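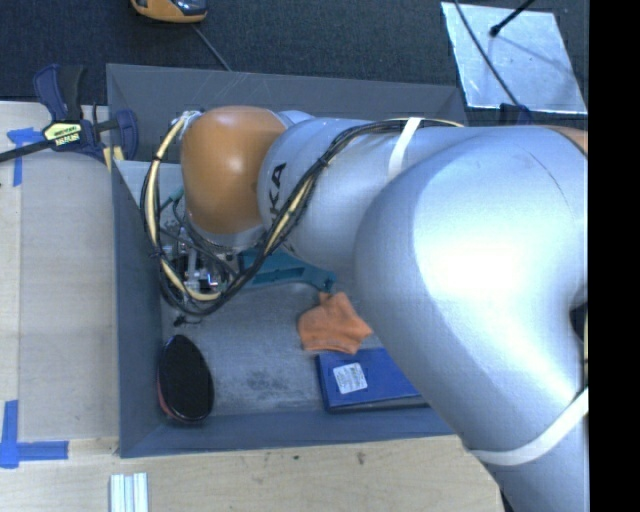

March, evening

Up at 6 to get the broad beans in before work. The soil at the Hakberg end of the allotment is still heavy, and I only managed one row and half of the next. My back has complained all day. Henok Birhane came past with his barrow and gave me the rest of his onion sets, more than I have space for. He thinks it is too early for beans. His went in later last year and did better than mine, so he may be right.

Shift was quiet. Had soup and bread at dinner time and read 20 pages of the library book, which has to go back soon. I don't care much for it but want to know who took the letters.

Rang Mum on the bus. She has had the letter from the eye clinic and wants me to go with her. I'll have to ask for the morning off. She also says the gutter is dripping over the back door again.

Paid the water bill. Bought potatoes, tea, a ball of string and a new washer for the kitchen tap, but it was the wrong size. Will change it tomorrow if the shop on Josmont Road is open.

Rain started at 10. Left the fork out.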